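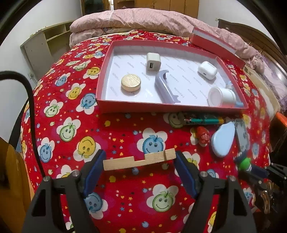 Box lid on the bed with the bits in so far, wooden strip still to go in

Sorting small odds and ends from a bedside drawer - what to keep, how to store?

Posted in Home & Tidying > Bedrooms

Hi all, quick one as I've got to have this cleared by Thursday. Emptied the drawer next to the bed on to the quilt and am going through it using a shoebox sort of lid as a tray. Problem is half of it I can't identify. There's a little white USB charger cube, white earbud case, a round wooden disc (coaster? cap off a jar?), a lavender-grey plastic clip thing with two prongs and a flared bottom. And a flat strip of light wood with a stepped notch cut in the top and a raised block near one end. No idea. Looks like it belongs to something but what.

We moved in September and I think some came out of the old flat with us and some was already in the cabinet, which was second hand. The cabinet's brown wood and matches nothing else so can't tell what's come off what.

So: 1. how do you decide what to bin when you don't know what it is, and 2. what do you keep the survivors in. Drawer is 328 mm wide inside and 596 long, quite shallow. Don't want to spend much. Partner says chuck the lot, I'm not so sure.

Also found this after I'd started typing:

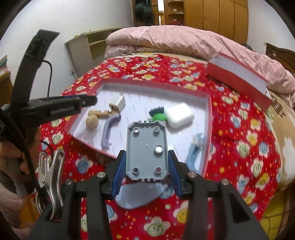 Grey plate, four holes near the corners, silver bit set in it

Flat grey plastic, corners taken off, raised rim, little tabs on the short edges. Four round holes and one shiny round silver insert. Anyone? One of the holes has something dark reddish in it, could be rust, could be anything.

makbridge_mover
Posted 7.40 pm

Can't say for certain on the plate but four holes near the corners usually means it screwed on to something. Wall plate, battery cover, base of a lamp, that sort of thing. Go round the house with it in your hand for ten minutes. Shelves, back of the telly, underneath of chairs. If it's off anything you still own you'll see a gap the same shape. Reddish spot, poke it with a cocktail stick, if it comes out as powder it's rust off an old screw.

Wooden strip, my first guess would be drawer related. Notched strips like that get used as stops or runners in older furniture. Pull the drawer right out and look at the carcase with a torch, there's often a pale patch where a piece has dropped off. If you find the patch, wood glue, clamp overnight, done. If not then try under the bed, slats sometimes have odd little spacers.

On deciding. What I do:

Anything with a plug or a port, test it tonight. Works = keep. Doesn't = electrical recycling, not the bin. Earbud case, check if there's any in it first!! I gave one away with the buds still inside.

Anything that looks like a part goes in one bag. Write the month on the bag. If you've not gone looking for it in a year it goes.

Anything that's just nice (your wooden disc, I'd keep that, use it under a candle) either gets put out where you can see it or goes.

Don't make a maybe pile. A maybe pile is just the drawer again but on the bed and then you've got to sleep somewhere.

Storage, with 328 across you'll get two narrow trays side by side. Measure the hieght too, you've not given it and that's the one that catches people out. I bought three lovely boxes and the drawer wouldn't shut.

drawerful
Posted 8.15 pm

just use the lid you've already got? white inside so you can see what's in it, costs nothing. cut a strip of card, slot it across the middle, chargers one side bits the other

muner_lad
Posted 8.52 pm

Agree with the lid idea for now but cardboard goes soft at the corners after a few months of being pulled about. Ours did.

The purple clip, could be off a curtain or a hanger, might even be a bag clip? The two prongs make me think it pushed into a slot. Try your curtain rail before you bin it. We had a bag of spare hooks for years and then needed exactly one.

For proper dividers I had a set of the Malonach ones, they pull out to fit. Fine but the little feet leave marks on a painted drawer so put a bit of lining paper down first. Check the longest they stretch before buying, yours is a long drawer at 596, you might be better running them across the short way.

One more thing, do the sorting on a plain towel next time. A patterned quilt is murder for this, I lost a screw on one and found it with my foot

Would also ring round the second hand place if you remember where the cabinet came from, they sometimes keep a tub of loose fittings.

morelli_close
Posted Thursday, 6.30 am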